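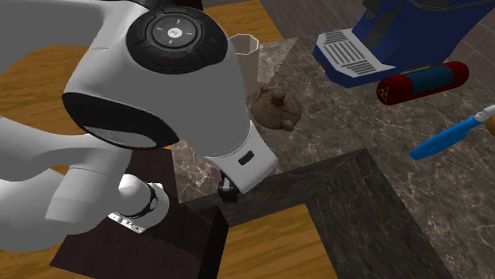
Chapter 4
Bases, Blotters and the Long Wait

By the end of this chapter you should be able to:
explain why a perfume smells different at lunch than it did at breakfast
dilute a raw material by weight and label it so a stranger could use it
run a blotter test over a full day without fooling yourself
choose a carrier for a spray, an oil and a solid

Key terms: accord, blotter, carrier, drydown, fixative, olfactory fatigue, top note

4.1 The first ten minutes are advertising

Most perfume is sold in the time it takes to cross a department store. The customer sprays, sniffs, says "ooh" and hands over a card. What she smelled was mostly alcohol leaving in a hurry and a few light molecules, usually citrus, leaving right behind it. She will spend the next several hours with the rest of the formula, to which she has not been introduced.

The trade calls that later stretch the drydown. It is where the heavy materials live: the resins, woods, mosses and musks. They evaporate slowly, they cost more than you would like, and in the bottle many of them smell like a hardware store. Students tend to avoid them. The typical first formula turned in for this course is bergamot, more bergamot, and a drop of something brown added out of guilt.

Yaneth Tamayo, who taught blending at the Vaher workshop in Brultonberg, used to collect first-day formulas on blotters, pin them to a corkboard and give them back the next morning. Grading was simple. If the paper smelled like paper, you started over.

4.2 Working in percentages

Every formula in this book adds up to 100. You may work in grams, or in parts, or in anything else your scale will agree to, but the total is 100, and a formula that adds up to 97 is a formula with a secret.

Drops are not a unit. A drop of thin orange oil and a drop of thick benzoin resinoid have little in common beyond the word, and the dropper itself changes its mind depending on how you hold it. Weigh everything. Strong materials should be diluted before you weigh them, so that a slip of the hand costs you an afternoon and not the batch. Write the strength on the label, along with the carrier and the date. "Jasmine, weak" will mean nothing to you in September.

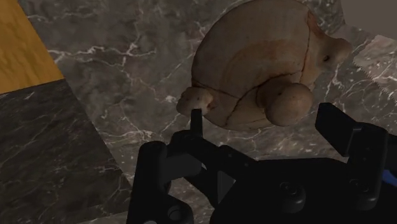
Carriers deserve more attention than they get. Alcohol lifts a scent off the skin and throws it across the room; a fixed oil such as jojoba holds it close; wax holds it closer still, and has to be warmed by a finger before it will say anything at all. Solid surfaces can carry scent too, and unglazed clay has long been used this way, a few drops at a time. Pick a sound piece for your tests. Something like the tan-brown one on the marble, with its matte, uneven finish and cracks running across the body, would make a handsome ornament and a poor control, for oil follows a crack wherever it cares to go. Keep clay away from anything you intend to compare with paper, and never reuse it for a second scent unless you enjoy mysteries.

4.3 Your nose is a poor witness

Smell anything long enough and it disappears. This is olfactory fatigue, and it explains both the coworker who bathes in cologne and the beginner who keeps adding rose. Take breaks. Step outside. Sniffing coffee beans between samples is a charming habit that mostly teaches you what coffee smells like.

Exercise 4.1

Make two blends of 30 grams each, identical except for the fixative. Noline, the practice accord supplied with this book, will do for the top and heart. Use labdanum in one and Bralano base in the other. Dip a blotter in each, write the time on it, and smell both at the start, at one hour, at four hours and the next morning. Write down what you notice before you look at the labels. If all you can think of is "nice," go for a walk and try again.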